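How to keep bread at its best, from the shop bag to the freezer

By Sławomir Bednarek
November

Most of the bread thrown away in this country was perfectly good two days earlier. It went hard on the worktop or grew spots at the back of a cupboard. A bit of routine when you get home from the shop prevents nearly all of it. I ran the bread counter at Jakubowski in Mellinton for a long time, and these are the instructions I used to give customers who asked.

What happens when bread goes stale

Staling and drying out are two separate things, although they often happen together. When bread is baked, the starch in the flour takes up water and softens. As the loaf cools and sits, the starch slowly firms up again and the crumb turns tough and then crumbly. This happens even in a sealed bag.

The process runs fastest at fridge temperature. A loaf kept in the fridge will be slower to go mouldy, but it will feel old by the next morning. In the freezer the process more or less stops. So the two sensible places for bread are the kitchen and the freezer. The fridge is for filled sandwiches and anything with cream, meat or cheese in it.

Sort it when you get home

Decide straight away how much you will eat by the end of tomorrow. That stays out. The rest goes in the freezer the same day, while it is still fresh. Bread frozen when it is already two days old will come out two days old.

If the bread is still warm, leave it on a wire rack until there is no warmth left when you press your palm to the base. A large sourdough may need three hours or more. Bagging it early traps steam, which makes the crust leathery and brings on mould.

Bread for the worktop

Crusty loaves: keep in a paper bag or a clean cloth bag, inside a bread bin if you have one. Once the loaf is cut, stand it on its cut side on a board. The crust looks after the rest.

Soft sliced loaves: leave in the bag they came in. Squeeze out the air and twist the neck closed.

Rolls, bagels and other small pieces: these have a lot of surface for their size and go off quickly. Keep them in a closed bag and eat them within a day or so.

Croissants and other pastries: a loosely closed paper bag, same day only. Plastic makes them limp.

Rye: the easiest of the lot. A dense rye wrapped in greaseproof paper keeps well for most of a week, and many people prefer it on the second day.

Wipe the bread bin out every week or so with a cloth dipped in a little white vinegar and water, and let it dry fully before anything goes back in. Old crumbs in the corners are where mould starts. If one loaf in the bin has gone mouldy, clean the bin before using it again.

In a warm, damp kitchen all of these times are shorter. Keep the bin away from the oven, the kettle and the top of the fridge, where the motor warms it.

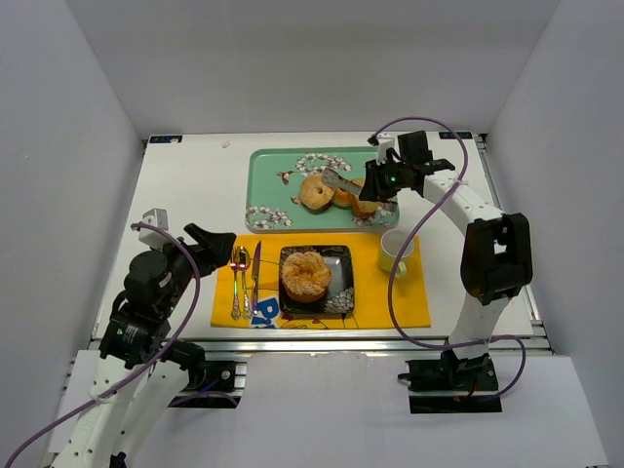
Getting bread ready for the freezer

Cut everything before you freeze it. A frozen unsliced loaf is awkward, and you will end up thawing the whole thing to get at two slices.

1. Slice the loaf to the thickness you like for toast. Halve rolls and bagels right through, so that they can go into the toaster from frozen.

2. Lay the pieces flat on a tray, without letting them touch, and put the tray in the freezer for 40 minutes. This keeps them from sticking together later. You can skip this for ordinary sliced white, which comes apart easily with a table knife.

3. Pack the pieces into a freezer bag. Press out as much air as you can with the flat of your hand before closing it. For anything you expect to keep longer than a fortnight, use a second bag.

4. Write on the bag what it is and the month. A pencil on masking tape works better than a pen on cold plastic.

5. Put it near the top of the freezer, or in a drawer that doesn't get heavy things dropped in it. Frozen croissants break easily.

The bags can be used many times if they have only held bread. Shake the crumbs out and turn them inside out to air. I use the heavy Stirnari ones with the slider, but any thick bag with a decent seal will do. Thin sandwich bags let the cold air in and the bread gets frost on it.

Use frozen bread within three months. It remains safe after that, but it starts to taste of the freezer. Enriched breads such as brioche lose their flavour sooner, so aim for one month.

Thawing and warming

Slices: straight into the toaster. Most toasters have a frozen setting. If yours hasn't, use your normal setting and add a short second go.

Halved bagels: toast from frozen, cut side towards the element if your toaster only browns one side.

Rolls: leave out in their bag for about an hour, or put them in the oven from frozen at 160°C for 8 to 10 minutes.

Whole or half loaves: thaw at room temperature, still wrapped, so that the moisture goes back into the bread. Allow four hours for a half loaf, or leave it overnight. Then give it ten minutes in the oven at 180°C, unwrapped, to bring back the crust.

Croissants: from frozen at 160°C, 10 minutes, and let them stand for a couple of minutes before eating.

Avoid the microwave if you can. It softens bread for a minute or two and then leaves it tougher than before. If you have no other choice, wrap the bread in damp kitchen paper, use very short bursts and eat it at once.

Rescuing bread that has gone hard

A hard loaf with no mould on it can be brought back once. Hold it under the cold tap for a second or two, turning it so that the crust is wet all over. Keep the water off the cut side. Put it in the oven at 180°C for 10 to 12 minutes, or a little longer for a big loaf. The heat softens the starch and the wet crust crisps up again.

Eat it the same day. By the evening it will be harder than when you began, and it won't work a second time.

For small rolls, flick some water over them with your fingers and give them 5 minutes.

Using up what is left

Breadcrumbs: dry the ends in a low oven until they snap, then crush them in a bag with a rolling pin. They keep for a month in a jar. Fresh crumbs from softer bread should be frozen.

Croutons: cut into cubes, toss in oil and a pinch of salt, and bake at 180°C until golden. Turn them once.

Bagel crisps: slice an old bagel as thinly as you can, brush with oil and bake at 150°C for 16 minutes. Watch the last few minutes closely.

Bread pudding: any mixture of white bread, buns and brioche will do. Soak it well before baking.

When to throw it out

If there is mould on one slice, throw away the whole packet. In soft food like bread the growth goes further in than you can see, so cutting off the spot is not enough. Don't sniff it to check. Bread that smells sour or of solvent, or that pulls into sticky threads when torn, should go too.

Hard, dry bread with no mould is fine for crumbs however old it looks.

Questions about this page: write to the Avov kitchen pages, Mellinton. Text © Sławomir Bednarek. Back to top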